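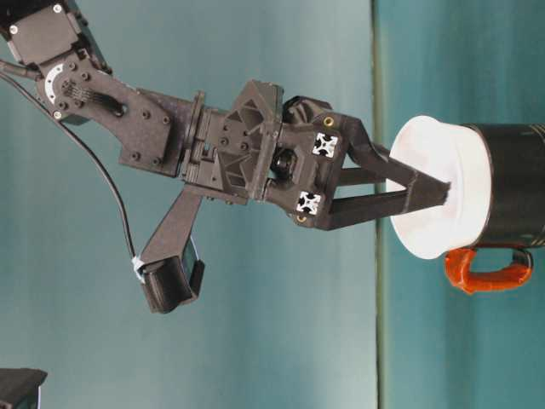
September 25, 2020. Clear, dry, no wind before breakfast. Ran the catch test on the back lawn at last, after putting it off since March.

Background, so that I can find it later. The back lawn has been brown in two places all summer: a strip by the path and a rough triangle near the Iglesias Street fence. The rest is green, and in the low corner it is too green. I have been correcting this by adding minutes to the controller, which waters the low corner more and leaves the strip much as it was. The water bill went up and the strip stayed brown. The obvious next step was to measure what lands where, and I have had the cups in the garage for the purpose since spring.

The layout is one zone, four rotor heads in the corners, plus two spray heads that the previous owner added to the same valve along the path. Rotors and sprays should not share a valve. They put water down at very different rates, and whatever run time suits one will be wrong for the other. I have known this for years and done nothing. The valve is the old Groloretti with the plastic bonnet, still sound, no seep at the screws. The controller is the Konow in the garage, which keeps time well and forgets everything if the power is off for more than a few minutes.

Static pressure at the hose bib: 80 psi with everything in the house shut. High for rotors of this kind. Did not get a dynamic reading at the head because the fitting I bought has the wrong thread. Flornville Hardware will take it back if I can find the receipt. Pressure at that level breaks the spray into fine droplets, and fine droplets go wherever the air goes. The haze over the fence on windy mornings is consistent with that. I had put it down to worn nozzles.

Method. Eighteen is usually written out, but I will write 18 so that it matches the sheet: 18 catch cups on a grid, first row set in from the edge so that the heads do not throw over the tops of them. Each cup pushed a little into the turf to keep it upright. Sketch of the positions on graph paper, north at the top, cup positions numbered in reading order. Controller in manual. Zone on until the lowest cup looked to have enough in it to measure, then off, time noted, cups read at once before the sun got to them.

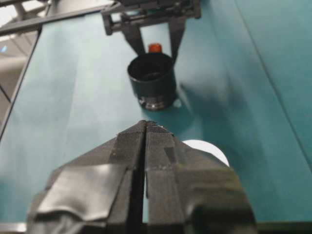

Cup shape matters more than I had allowed for. A straight-sided cup can be read with a ruler, and the depth of water in it is the depth that fell on the lawn, provided the mouth and the floor are the same width. With a taper the ruler reads high, as the floor is narrower than the mouth, and one has to pour out and measure the volume instead. Color matters too. A matte black cylinder such as the one standing on the tabletop is right for the first reason and wrong for the second: the inside is dark with only the rim lighter, and against a dark wall I cannot find the water line without a flashlight. I could set a strip of white tape down the inside, but tape takes up volume and holds droplets. In the end I decided to pour from every cup and treat them all the same way. Slower, but one procedure and one source of error.

The measuring was done with the 500 ml cylinder, which is too large for the job. The graduations are coarse and a small catch barely covers the foot of it. The kitchen syringe would have been better for the low cups and I will use it next time. I read everything twice, at eye level, bottom of the curve. Where the two readings disagreed I took a third and kept the middle one.

Converting volume to depth: volume in milliliters divided by mouth area in square centimeters gives depth in centimeters, multiply by ten for millimeters. Mouth area is taken at the inside of the rim. I measured across the rim twice at right angles on every cup, as cheap cups are often slightly out of round, and used the mean. An error in diameter counts double in the area, and it is easy to be careless about it with a flexible ruler. The calipers were in the drawer with the bicycle tools.

Results. I am not copying the whole sheet into the diary. It is folded in the back of this notebook. The main points:

- Middle of the lawn: even, a moderate catch, nothing to correct.
- Low corner: same as the middle, within reading error. The extra green there is drainage from uphill and has no connection with the heads.
- Path strip: the highest catch of any row, by a wide margin.
- Fence triangle: the lowest, with one cup close to dry.

The strip by the path was the surprise. It gets more water than any other part of the lawn and it is brown. I checked the sheet against the sketch in case I had turned the paper around, and I had not. So the spray heads are doing what spray heads do, and delivering fast. The soil there is packed hard from the path side, I could get the screwdriver in only to the first knuckle with my weight on it, and what lands on it runs off onto the paving and down to the drain. I have seen the paving wet every morning and taken it as overspray. Some of it must be overspray, but the slope of the wet patch says otherwise for the rest.

Ran the zone again for a few minutes after the cups were up and watched the strip only. Water stood on the surface almost at once and was moving toward the path before the rotors had made a second pass. That settles it as far as I am concerned. Adding minutes has been feeding the drain.

The fence triangle is a simpler matter. The rotor in that corner was not reaching its full arc. It turned, stopped short, and went back. There was grass grown over the collar and the riser had settled, so that the nozzle was throwing into the turf on part of its sweep. I cut the grass back with the old bread knife, dug out the collar and lifted the head by packing gravel under the elbow. The arc was still short. Adjusted the stop with the little key. It now goes to the fence line and slightly past it, and needs bringing back a touch, but the light was wrong for seeing the edge of the throw and I left it.
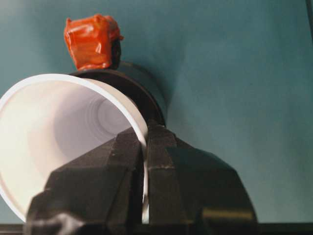

Uniformity is expressed as the average of the lowest quarter of the catches divided by the average of all of them. A quarter of 18 is not a whole number, and the instructions I have do not say which way to go. I took the five lowest. The figure is poor, as expected, and I do not trust it to better than one digit, for reasons that go back to the cups. White plastic is much easier to read than black, and with a cup on its side and the mouth toward me I can see right down to the molded rings at the base and check for drops left behind. On the first few pours I did not check. Water clings in that kind of detail, and a little left in the bottom is a small share of a full catch and a large share of a low one, so the low quarter is the part that suffers. From the second row on I tapped each cup twice on the lip of the cylinder. The first row is therefore biased low, and I have marked it so on the sheet.

It would be better to weigh them. A gram of water is a milliliter near enough, the kitchen scale reads to the gram, and nothing has to be poured out at all. Weigh each cup dry, number it, weigh it again with the catch, subtract. I do not know why I did not start there. The cups would have to be wiped on the outside first, grass and mud included.

Meter: the last three digits stood at 604 when I finished. I forgot to write down the reading before I started, so the figure is only useful as a starting point for next time. I have put it on the inside of the meter lid in grease pencil as well.

Changes made today:

1. Konow program for the zone split into three short starts with a rest between, same total minutes as before the summer increases. The rest is to let the strip take in what it has been given.
2. Fence rotor raised and arc reset, as above.
3. Screens pulled and rinsed on all four rotors. One had a good deal of fine sand in it. The others were clean.
4. Both spray heads left on, for now.

Still to do. Pressure regulator ahead of the Groloretti valve, with a gauge port this time. Cap the two sprays, or give them their own valve; there is a spare wire in the bundle, white with a brown stripe, that rang through to the box when I tested it two years ago. Fork or core the strip. A hand fork will take me most of a day and the rental machine in Flornville has to be back by four, so the hand fork may still be less trouble. Top-dress after, not before.

Seed can wait until the strip has been opened up. Throwing seed on it last fall fed the sparrows.

Afternoon: returned the hose to the front, greased the gate hinge, replaced the washer on the hose bib, which had begun to drip once I took the gauge off. Checked the bib again after supper, dry. Put the cups in the garage on the shelf over the controller, stacked by size, graph paper rolled up inside the top one.

Repeat the test with the scale when the new regulator is in. Same grid, same order, early, no wind. Meter reading FIRST.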